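3.2 Sorting habits in the home workshop

We came to the Ruvomgate households expecting to write mostly about tools, and came away far more excited about small parts. Every home we visited kept a store of screws, bolts, washers and odd fittings, and nearly everyone wanted to talk about how it was arranged. Of the 441 people who filled in the postal survey, 90 also let us into their sheds, kitchens and spare rooms, and it is these visits that this section draws on.

Earlier work on household storage (Prothero and Seneviratne) treats sorting as a matter of saving time. Our visits suggest a richer picture. People sorted by size, by metal, by the job a part had come from, and in a few delightful cases by the relative who had passed it on. One retired fitter in Cadero Street kept all the bolts from a single dismantled loom together, whatever their length, and could tell us where on the machine each had gone. Size came second for him - the loom came first.

Divided boxes were much liked for this kind of keeping. A compartment fixes a limit on how fine the sorting can be, and owners had to decide which differences mattered enough to earn a space of their own. Colour and finish often settled it, as they are quicker to judge by eye than thread or length (Figure 4).
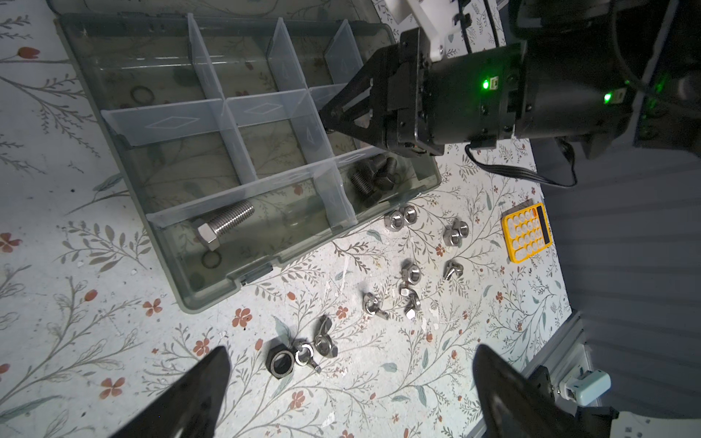
Figure 4. Steel bolt and black bolts in neighbouring compartments of a divided box.

Do people who sort their parts closely find them any faster? Only when the sorting is their own. In the finding task, owners went straight to the right place in their own stores, but slowed down badly when given a box laid out by somebody else, even one with far neater divisions.

This was the result that pleased us most, and it agrees well with what Parry saw in her July pilot among sewing boxes. A good arrangement seems to live partly in the memory of the person who made it. Labels helped strangers a little and owners hardly at all. Several owners had labels that had been wrong for years and had never troubled to change them.

The size of the store mattered less than we had guessed. The largest, at the Meredith house, held over 4,000 parts, and its owner was as quick as people with half that. What did slow people down was the mixed tin, the one where anything without a home gets dropped. All but a handful of households had one, and it was spoken of with real fondness. Kwan has proposed that the mixed tin should be studied as a store in its own right, with its own rules of entry, and we take up her suggestion in Section 3.3.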